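Seeing & Perceiving, week 6 – Afterimages and tired eyes
Notes for section, Sandro Dal Bello, room 427

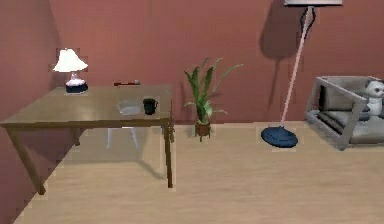
Table with lamp (computer rendering).

Leftover from last week first. Lab sheets on the blind spot are due Tuesday, not Thursday. If you measured in inches convert to centimeters before you hand it in.

Afterimages. Two kinds, keep them apart on the midterm.

Positive afterimage – same colors as the thing you looked at. Short. Happens after a bright flash in a dark room. Camera flash is the usual one. Fades in a few seconds, often turns negative on the way out.

Negative afterimage – opposite colors. Needs a longer stare and a plain surface to look at afterward. Red gives you a bluish green, yellow gives you blue, black and white swap.

Why it happens (short version). Cones adapt. Stare at red and the cones that respond most to red light turn their signal down. Then you look at white paper, which sends back a bit of everything, and those cones answer weakly while the others answer at full strength. The brain reads the diffrence as the opposite color. There is also an opponent part further along, red against green and blue against yellow, see the handout from March. Both matter. Don't write only "the cones get tired" on the exam, half credit.

Activity 1. Work in pairs.
One colored paper square, one sheet of plain white paper, a pencil dot in the middle of each.
Partner A stares at the dot on the colored square. Partner B keeps time, 30 seconds. No moving the eyes, blinking is ok.
B slides the white sheet over the top. A looks at the new dot and names the color out loud.
B writes it down, and how long until it's gone.
Swap. Do not tell your partner what you saw until both of you are done.

Do it with red, green, yellow, blue. Rest a full minute between colors or they start to run into each other.

Activity 2, size. Get an afterimage same as before, then look at the paper in your hand, then the far wall. The afterimage looks much bigger on the wall. Same patch of retina both times! The brain takes the size on the retina and multiplies by how far away it thinks the surface is. This is called Emmert's law and yes it will be on the midterm. Try your palm, the ceiling, the window.

Activity 3, one eye. Cover the left eye, stare with the right, then switch eyes and look at the white sheet. Most people get little or nothing from the covered eye. Write down what you get even if it doesnt match. Somebody always sees something faint and crosses it out – leave it in.

Things that go wrong
– eyes wander, edges of the afterimage come out blurry
– white sheet is glossy, glare
– room too dim
– stared for 10 seconds and gave up

Do not use the sun, a laser pointer or the projector beam. Not for one second.

For next time. Read the Fabbri chapter on adaptation, skip the boxes. Then half a page on this: why don't we notice afterimages all day long? Hint, how often do your eyes move. A normal fixation can be as short as 200 milliseconds. Compare that with 30 seconds on a dot.

Extra (no points). Draw a flag in the wrong colors so that the afterimage comes out right. Work backward from the list above. Solid marker works better than pencil. Bring it Tuesday and we'll pass them round.

Terms: adaptation, opponent process, complementary color, fixation, Emmert's law.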